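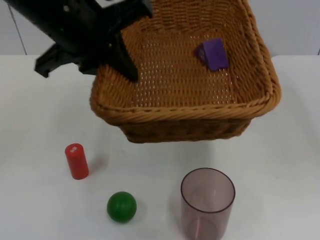 Storage basket thread, part 1. I've been replacing the plastic bins on my open shelves with woven ones, and I have opinions on weave, rim and floor. Most baskets sold as "wicker" are one of two builds: round rods woven over stakes, or flat strands in a basketweave. The one on the white table is flat strand, with a thick rounded braid for a rim and small gaps in the weave that let points of light through. One purple item in it so far. I'm going to stick to this type for the rest of the thread.

2/ Gaps first. A basketweave with pinholes is fine for cloth, blocks, cables, chargers. It is bad for anything that sheds. I kept birdseed packets in one for a winter and the shelf underneath needed sweeping every week. If the contents are smaller than a grain of rice, use a liner or a jar.

3/ The gaps do have a use. Damp dish towels in a solid bin smell by the next morning. In an open weave on a ventilated shelf mine have been OK. I still wouldn't put a wet one in. Natural strand takes up water and the floor goes soft before the walls do.

4/ Rims. A braided rim carries most of the load when you drag a basket off a shelf by its front edge, and everybody drags it by the front edge. Run a thumb along the underside before buying. Loose ends there will catch knitwear.

5/ A wrapped rim (one strand wound around a wire) looks neater in the store and fails sooner in my house. The wrap slips at the corners, then the wire shows. I have two of these from Jisham and both went at the front left corner within a year.

6/ Corners. A rectangular basket with rounded corners loses some usable floor compared with a square bin. Measure the inside of the floor, not the rim. Walls usually flare, so the listed width is the rim width and the floor is narrower. On my Trumen medium the difference was enough that a row of paperbacks wouldn't stand flat.

7/ Shelf clearance. Leave 4 cm above the rim or you will scrape your knuckles every time. I set mine at 2 cm to fit another shelf in and moved it back the same Wednesday.

8/ Load. The Skalach page lists 20 lb for their large. I wouldn't go near that with flat strand. Mine holds board game pieces, soft blocks and a bag of felt scraps, and the floor has stayed level. The one with the magazines in it has a belly.

9/ To flatten a bellied floor: empty it, mist the underside lightly, turn it upside down on a towel, put a cutting board and some cans on the floor panel, leave overnight. It worked on one of mine and did nothing for the other, which had cracked strands.

10/ Dust. Vacuum with the brush attachment along the direction of the strands, then across. A damp cloth on the rim only. Don't use furniture polish. It collects in the braid and goes gray.

11/ Color. Tan and caramel strands in the same basket are normal. They darken with light, and unevenly if one side faces a window. I rotate mine when I vacuum. If you want a matched set, buy all of them at once, from one shop, on one order.

12/ Sorting, since a few people asked. One basket per activity, no lids, nothing stacked on top. Small loose things go in a pouch first and the pouch goes in the basket. I gave up on labels. They need a tag tied through the weave and the string frays the strand it hangs from.

13/ What goes in last should be soft. Hard objects dropped from shelf height chip the strands at the base of the wall, where they bend up from the floor. Every broken strand I have is in that spot.

14/ Price. I paid $70 for a set from Procházka and it's the best made of the lot, with no loose ends inside or out. The cheapest basket I own came from a thrift store and is second best. The middle of the range has been the worst value so far.

15/ Repair question for anyone who weaves: can a single broken flat strand be replaced from the inside without undoing the rim? I've tried gluing a splint behind it. It holds, but it's stiff, and the strand next to it has started to split.

16/ Shelf depths and floor measurements are going up in a separate post once I've redone the bottom row.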